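January 28, 2023
Subject: Re: Jaren estate, asking price

> The dealer in Nundham wants 437 more than Ferance for the same year. Is it worth it?

I would pay it – the service book is complete. 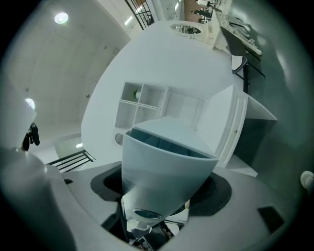
My own Jaren has had 2 owners. I keep its papers at home, and a white unit with open square cubbies like this one is enough for them.

Ask also for the tyre dates. 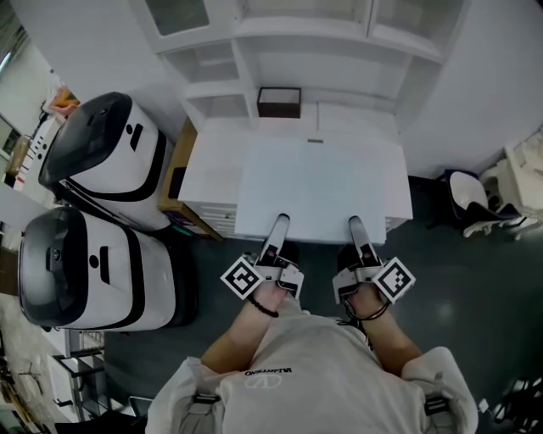
At the white desk, in the VALENTINO shirt

Hattori tyres older than 6 years lower the price,

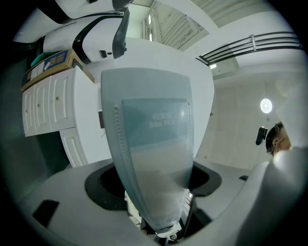
and the dealer should accept this.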